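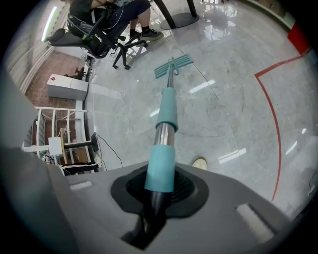 Valside workshop floor gets its spring clean

May 25, 2024

I'd promised Randa Twal I would write up the floor day, so I'm doing it now before I forget which cupboard the mop heads went back into (left of the sink, second shelf, please keep them there!).

We've had the pale floor in the main room for a good while now and it does show everything. Coffee, shoe marks, that strange grey line by the door that came back three times last winter. Igor Kováčik and I had been grumbling about it since Easter – me more than Igor, I admit – and in the end Randa put it on the calendar and told us to get on with it.

We went with the flat mops this time and I'm completely won over. The old string one held half a bucket of water and left puddles under the shelves, and my back hated it. With a flat head you can push right up to the chair legs, turn it, and come back the other way. Zdeňka Krajčí showed me how to go in long overlapping strips, walking backwards towards the door, and I only bumped into one desk. 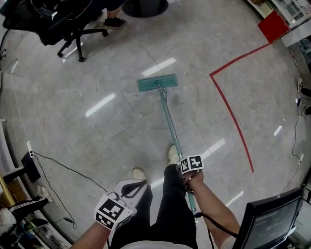 A white glove, white trainers and the teal flat mop out on the main room floor.

A word about the red tape. It's staying! Juraj Kollár asked whether we could pull it up and lay it fresh, but it marks out the corner we keep clear, and a new roll can wait until June. Please mop over it gently and don't scrub at the ends, as they lift.

The whole budget for the day was 50 euros, which went on spare pads, gloves and a big bottle of floor cleaner from Paulík. We had 25 left over and spent it on cakes – Ľudovít Halás chose them, so there was a lot of poppy seed.

Next up is the kitchen corner, which I'm dreading a bit. If you can spare an hour in June, tell Randa or leave a note on my desk. Bring old shoes, and if anyone has a decent long-handled dustpan at home that they don't use, we'd love it.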